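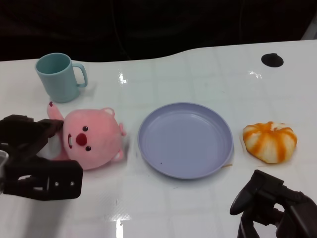 The two grippers of the Zorngate cell at the worktable, with the mug, soft toy, plate and striped bun used in the table exercises.

The Furnetti workshop at Gondale has completed a planned overhaul of its two-armed table cell, known on site as Zorngate, and returned it to daily use on Monday, September 10, 2018. The cell had been out of service for 3 weeks while both grippers were stripped, cleaned and refitted.

Zorngate is used to develop and test the handling of ordinary household goods. It had been in regular operation since June, when it was moved to its present position. Operators had reported that one of the grippers was closing slightly off centre, so that soft items were pushed to one side before they were held. The fault was small and did not stop work, but it made results from the two arms hard to compare.

On inspection, the technical team found wear in the pivot of the affected gripper and a number of bracket screws that had worked loose. A total of 28 screws were replaced across the two arms, and each was marked with a line of paint so that any later movement can be noticed at a glance. The pivot was cleaned, fitted with a new bush and set to the same closing force as its partner. Fingertip pads were changed on both sides at the same time, although only one set had reached the limit of wear laid down in the maintenance plan.

The cameras were then set up again. Any work on a gripper can shift the camera mounted beside it by a small amount, and the cell cannot place its fingers correctly if the camera's position is not known. The team carried out the full routine with the Bravo set-up program, which moves each arm through 79 fixed positions and compares what the cameras record with where the arm should be. The first run was rejected after a cable was found to be pulling on one of the mounts. The cable was given more slack and the second run was accepted.

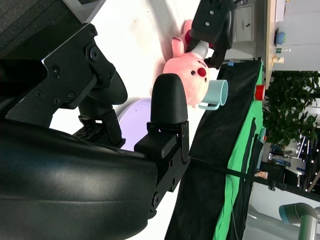

A wrist camera's view of the worktable, with the second gripper at the pink soft toy and the green and black backdrop to the side.

The final stage of the work was a series of table exercises with everyday items. The set includes hard and soft objects in several shapes, among them a light blue mug, a round lavender plate and a pink soft toy. The toy is regarded as the most demanding of these for the grippers, as it gives way under pressure and seldom comes to rest in the same position twice. The mug is included chiefly for its handle, which may face in any direction at the start of an exercise.

The cell was required to complete 39 exercises in succession without an operator stepping in. It met this requirement on the Friday before its return to service. Records from the exercises have been kept with the maintenance log and will be used as the reference when the grippers are next examined.

Several changes have been made to routine care as a result of the overhaul. Operators will now check the paint marks on the screws at the start of each shift and wipe the fingertip pads with a dry cloth at the end of it. Solvent cleaners are no longer to be used on the pads. The tabletop is to be cleared and wiped before any camera set-up, and room lighting is to be left at the agreed level while the cell is running, as glare on the white surface had affected a number of earlier recordings.

A spare pair of fingers and a complete set of pads will be held in the Gondale stores. The workshop had previously ordered these parts when they were needed, and part of the recent stoppage was spent waiting for a delivery. Under the new arrangement, a worn pad can be changed within the same shift, followed by a short camera check in place of the full routine.

Teams whose bookings were put back during the overhaul have been offered new times, and requests made before the stoppage will be dealt with first. Bookings are made through the workshop office in the usual way. Staff who have not used the cell since the work was carried out are asked to read the revised operating sheet, a copy of which is kept at the cell, before starting either arm.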